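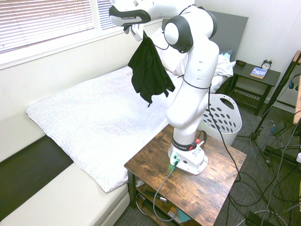
Issue 60, page 14

Ese Nwachukwu is halfway through telling me about pillowcases when she stops, looks at my jumper and asks if I fold it or hang it. I say it mostly lives on a chair. "Everyone's does," she says, and pours the tea.

She ran the linen room at a hotel in Trosdale for years, then started going round to people's houses to help them get their bedrooms straight. Now she's in Sirnamholm and, by her own sums, has sorted 200 bedrooms. I'd come to ask about wardrobes, but she wanted to start with the bed.

"It's the biggest flat surface you own, so use it! Clear it, throw a blanket over the top and do all your folding there. I like a pale one - white, or white with a bit of grey fleck in it - and then your black things show up properly. Try finding a black T-shirt on a navy duvet at ten at night."

Black clothes come up a lot. She thinks most of us own far too many, all nearly the same, and can't tell the good ones from the tired ones until they're held up by the window. "Hold it up and let it hang. You'll see if it's gone limp at the hem. Blinds half open is plenty." (I went home and did this. I lost four tops and felt very grown up about it.)

I ask about her own bedroom and she laughs. Cream walls, an upholstered bed she bought second-hand from a chap called Garba Okonkwo, and a proper twin-bell alarm clock, because she won't have her phone in there. The nightstand gets the clock and one paperback. "One! When I've finished it, it goes downstairs."

What about the pillows? She's surprisingly relaxed. "Leave them rumpled. I made beds tight enough to bounce a coin for all those years and I'm not doing it at home."

She's less forgiving about side tables with a lower shelf, which she says fill up with tools and bits of card and stay that way until you move house. Hers had a tape measure on it from February to the summer. I admit mine has a bicycle pump.

Before I leave she shows me her jumper fold, sleeves in first, then thirds, very fast. I ask her to do it again slower. She does it at exactly the same speed.

Filed under: At Home, Tidy Talk, People
Contact us | © Sirnamholm Pages 2023 | Back to top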